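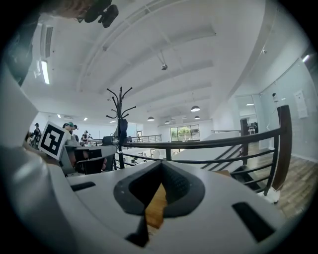
Can a hand-held gripper kit be used to record demonstrations in an ordinary office without preparing the room first?

Most of the time it can, as long as the operator makes a slow mapping pass before the first recording and keeps the lens clean. Rooms with large blank walls and strong window light take more attempts.

5.2 Field Use of the Vallidov Kit

We tested the Vallidov hand-held gripper kit, sold by Sovitz, in the configuration offered to small labs. The kit contains the gripper body, a wide-angle camera with its mount, printed marker cards, a charging dock, and a one-year license for the processing software. We bought it at list price and had no contact with the seller beyond the normal support channel.

Recording took place in six buildings, five of them offices and one a public library. The Plarbridge office was the hardest of these for layout. Its work areas are on more than one level, joined by an open stairwell, and the operators had to carry the gripper past a railing to get from one set of desks to the other. People were working at their desks during the sessions and were not asked to move. Written consent was collected from everyone on the floor.

Figure 4. View from the camera on the hand-held gripper at the Plarbridge office. The marker card on the gripper arm is at left; the railing and stairwell lie beyond the gripper.

Four operators took part. Two had used a similar tool before and two had not. Each received the printed quick-start sheet and a short session with the second author, and was then left to work alone. The tasks were picking up a cup, moving a stapler between desks, closing a drawer, and placing a folded cloth in a tray. No task required force beyond what the fingers are rated for.

The operators produced 796 recordings in total. The software rejected 98 of them. Most rejections were reported as tracking loss, and the log gives no further detail. We reviewed the rejected files by hand and sorted them by what the camera was facing when tracking stopped. The largest group came from turns toward a plain wall at close range. The next came from turns toward windows, where the exposure took a moment to settle. A few rejections had no cause we could identify, and the same files were accepted when submitted a second time. We reported this to Sovitz in December and were told it would be looked at.

Ceilings were useful for tracking. The lens is wide enough that beams, lamps, and light fixtures stay in view through most motions, and these do not move when people do. The library had a flat, evenly lit ceiling, and its rejection rate was the highest of the six buildings even though its floor plan was the simplest.

Finger width is estimated from the marker cards. The cards supplied with the kit are printed on matte stock and gave no trouble under overhead lighting. One set began to lift at the corners after repeated cleaning. We replaced it with a set printed on our own label paper and saw no change in the width estimates. The software expects the card size to be entered by hand, and a wrong value does not raise a warning. One operator entered the size in the wrong unit and lost an afternoon of work.

Comfort was rated after every session. All operators found the gripper acceptable for short periods and tiring on longer ones, mainly in the wrist. The trigger is stiff when new. Operators with smaller hands shifted their grip toward the front of the body, which sometimes put a thumb in view of the camera. The manual does not mention this.

We also compared the kit with the older Bošković unit already in our lab. The Bošković unit is heavier and its camera has a narrower view, but its software reports the point at which tracking was lost, and this made repeat recordings easier to plan. For a lab with one trained operator we see little difference in the end result. For a lab that expects to hand the tool to new people often, the Vallidov kit took less teaching. Support replies arrived within two working days, except for one that had to be sent again.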